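How to Stop a Bookcase from Rocking
By Siham Nasrallah
Updated August 5, 2024

When we moved into the old house on Landesen Street, every single piece of furniture we owned started to wobble. I blamed the furniture for a good long while (and said some unkind things about a perfectly nice bookcase) before my neighbor Khalil came over with a marble, set it down by the window, and let us all watch it roll to the hallway. So it was the floor! If yours is like mine, you can fix the rocking in an afternoon with thin scraps you probably already have.

What you'll need

A level, a pencil, a sharp utility knife, a flashlight, and a few thin pieces of stiff cardboard or wood. Cereal box cardboard is too soft and squashes down within a week or two, so look for the dense gray or brown kind from the back of a drawing pad. Wood shims from the hardware store come in a bundle, and one bundle will last you years.

Step 1: Empty the lower shelves

I know, I know. I tried it once with all the cookbooks still in there and pinched my thumb badly enough to remember it. You can leave light things up top, but anything heavy should come down first.

Step 2: Find the low corner

Press on the top corners one at a time, gently, and feel where it gives. Then get down on the floor with your flashlight and look for the gap. Mark that corner with a light pencil line on the baseboard so you don't lose track of it when you stand back up and the phone rings.

Step 3: Slide in your first piece

Have a helper tip the case back just a hair while you slip the shim under the low corner. Keep your fingers flat and well out to the side. Push until you feel it snug up, and don't force it, or you'll lift that corner too high and start the whole thing rocking the other way.

Step 4: Check it both directions

Lay the level on a shelf side to side, then front to back. I like the back to sit dead level or the front to be the tiniest bit higher, so the case leans toward the wall. Add a second layer if you need it. If you get past three layers of cardboard, switch to wood.

Step 5: Trim and anchor

Mark the shim where it sticks out, slide it free, cut it on a board, and put it back. Then fasten the case to a wall stud with a furniture strap. Please do this even if it feels rock solid, especially with little ones around.

Load the heavy books back in on the bottom and give it another push the next day. Mine needed one more sliver in April, when the weather turned damp.

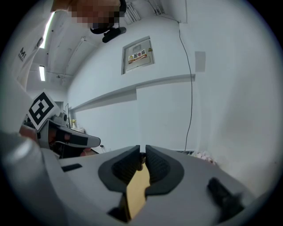
A thin, flat piece held at a slant.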